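Ticket 2479: Booking confirmations going out with the wrong time
Opened by: Genowefa Grabowska
Assigned to: Shahram Daneshvar
Product: Plukside Bookings, hosted plan
Priority: Normal
Status: Resolved, pending customer confirmation

Summary

Customers who book a weekday pottery class through our website get a confirmation email with a start time 30 minutes later than the one they picked. The class page is right and the calendar in the admin area is right. Only the email is wrong. Six people have turned up late since the start of term and one asked for a refund.

It only happens with classes at our Adelaide studio. Classes at the Melbourne studio go out with the correct time.

Steps to reproduce

1. Open the class page and choose any weekday session at Adelaide. I used Beginners Handbuilding, 10:00 am. The session page loads and the time is correct.

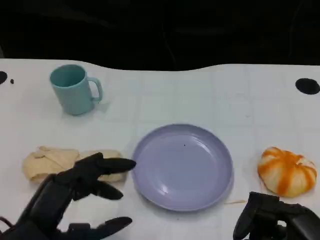

2. Add one place to the cart and check out with a test card. The order summary still says 10:00 am.

3. Open the confirmation email. The start time reads 10:30 am. The calendar attachment also says 10:30 am.

Expected: 10:00 am in the email and the attachment.

What I have tried

Cleared the site cache. Re-saved the class. Deleted the class and made it again from scratch, same result. Sent the email to three different addresses (Gmail, Outlook and our own domain) and the time is wrong in all of them, so I don't think it's the mail program. Switched the email template back to the default one. No change.

Log, Shahram Daneshvar

Thanks for the detail. I can reproduce this on your account but not on a clean one. 30 minutes is not a daylight saving problem, that would be a full hour. It is the difference between Adelaide and Melbourne time.

Your account time zone is set to Melbourne. Each location can have its own zone, and yours has Adelaide set correctly. The web page uses the location zone. I suspect the email is using the account zone, but that should have been fixed in the July update, so I need to see why yours is different.

Could you send the full list of add-ons you have switched on? Also please don't change the account zone for now. It will shift your existing Melbourne bookings.

Reply, Genowefa Grabowska

Add-ons are Gift Vouchers, Waitlist, Jededine Mail and the Lovach card reader. Jededine Mail was put on by our web person before I started and I don't know what it does that the normal email doesn't.

I made a second test class in case the class itself was damaged. Same fault, booked for 2:00 pm and the email came through as 2:30 pm.

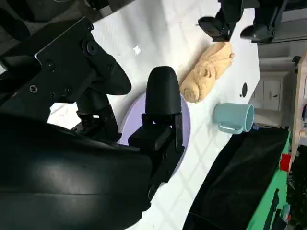
Irina Vlad: We have the same thing at our studio in Darwin, also with head office in Melbourne and also with Jededine Mail on. Ours started after the July update as well. Before that it was fine for a couple of years. Turning off the calendar attachment did nothing. Happy to be a test account if it helps.

Log, Shahram Daneshvar

Thanks Irina, that narrows it down. I have linked your ticket to this one.

Jededine Mail keeps its own copy of the confirmation template. The July update changed the name of the start time field, and the old name now falls back to account time. The copy was never updated. Going back to the default template in Bookings has no effect while the add-on is on, as it overrides both.

Workaround until the add-on is patched:

Go to Settings, Add-ons, Jededine Mail, Templates.
Open Booking Confirmation.
Replace start_time with location_start_time. It appears twice, once in the body and once in the attachment section.
Save, then send yourself a test.

The reminder email has its own template and needs the same edit.

Reply, Genowefa Grabowska

Done, Tuesday, August 25, 2026. The test email now says 10:00 am and so does the attachment. I missed the reminder one the first time and had to go back for it. Melbourne classes still come through correctly. I have now unpublished the last test class. 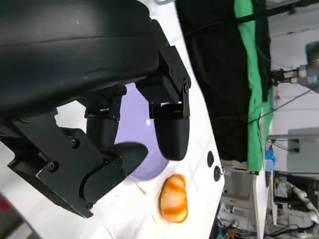
Attachment 3: bowl and striped piece on the table

Can you tell me whether people who have already booked will get a corrected email, or do I have to contact them myself?

Log, Shahram Daneshvar

Confirmations are not resent automatically. In the admin calendar, select the sessions, then Actions, Resend Confirmation. Reminders not yet sent will use the edited template.

Patch for the add-on is with Berwyn Parri. I'll leave this ticket open until it is released.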